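2 June 2026

Woke at 5 to the neighbor's rooster, which I had been told was leaving in the spring. Lay there composing a letter to him, then a letter to his owner, then fell asleep in the middle of the second one and missed the early bus.

The choir has a new piece. It is 13 pages long and in a language none of us speak, and Volkan Kahraman handed it out as if he were giving us all a raise. The altos get one note for most of the first page. I counted on getting bored by page two and was bored well before that. The sopranos, of course, go up a hill and come down again with flags flying.

I have been an alto for nearly 13 years and I think I finally understand the job. You stand in the middle and hold up the shelf. If you do it well the audience remarks on the sopranos. If you do it badly the audience remarks on the sopranos but with a worried look.

Ayten brought lemon cake. She had left out the sugar, or put in very little, and we all ate it with a lot of nodding. Ertuğrul had a second slice, so either he is a saint or he has lost his sense of smell again.

The concert in Prarkalis is still on, though the hall now wants us out by 5 because of a wedding. Volkan's plan is to take everything faster. I said the slow one would stop being the slow one. He said then it would be the other one. I wrote "other one" at the top of my copy so I would remember, and already I can't think what I meant by it.

Walked home by the canal with my folder under my arm, humming my note. A man with a dog hummed it back to me, a little flat. He could join the basses tomorrow.

Supper was toast. Tried the breathing exercise at the table, the one where you put your hands down flat and let your shoulders drop, and got as far as the shoulders before I started thinking about the rooster. Must buy cough drops, a black folder (mine is navy and has been spoken about), and stamps.
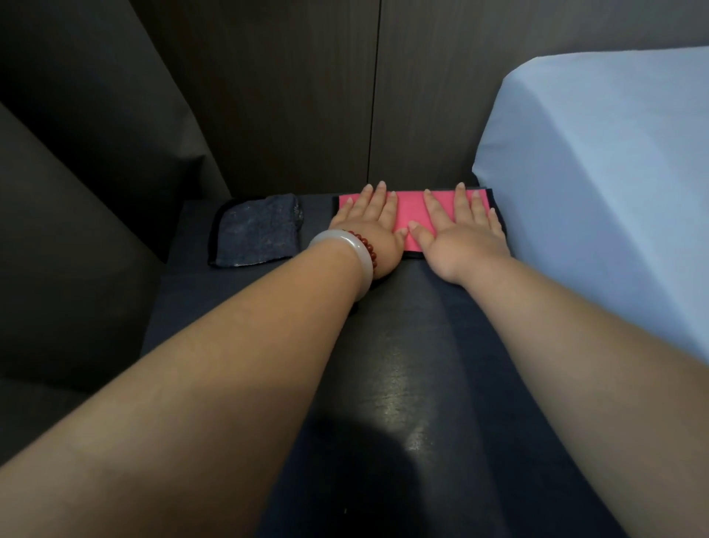 Malou Fogh wrote back before I'd closed the notebook that page two is worse, the altos get the same note again but louder, and would I please stand next to her in Prarkalis so she has somebody to lose her place with.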